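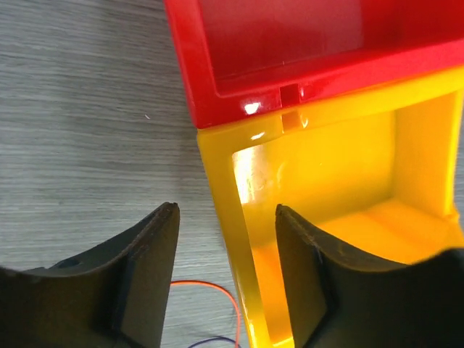 Red box, gray tabletop.

Drimville Repair Library — progress report, 2019-06-18
To: Defne Sezer, Uçar Fund

Loans are up. 718 items out since January, mostly drills and sewing machines. Flovosdale branch opened late, lease trouble, now sorted. Shelving still on order.
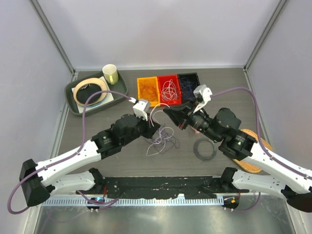

Late returns are the main headache — 17 open right now, six of them ladders. Reminder calls help more then emails. Will keep calling.

Spending
Of the $1000 for blades and belts, all spent. Reciepts to follow.

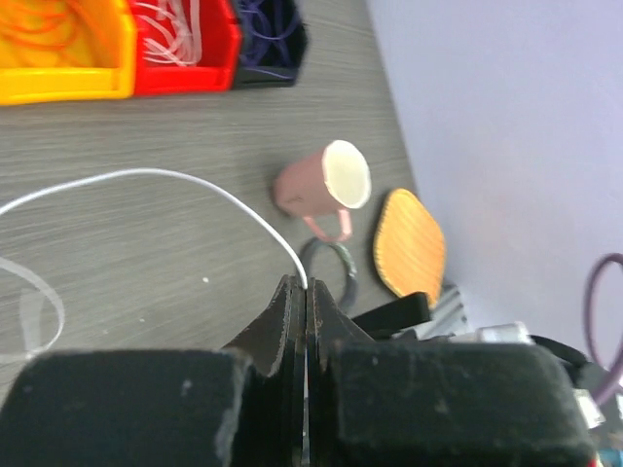
Next quarter
Saturday-style long hours at Flovosdale, new catalog from Drullel, second sewing class.

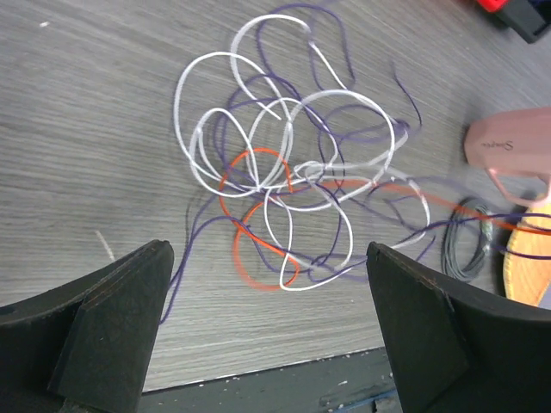 Do we need more money this year?
Not for tools. Rent at Flovosdale goes up in January and we will write seperately on that.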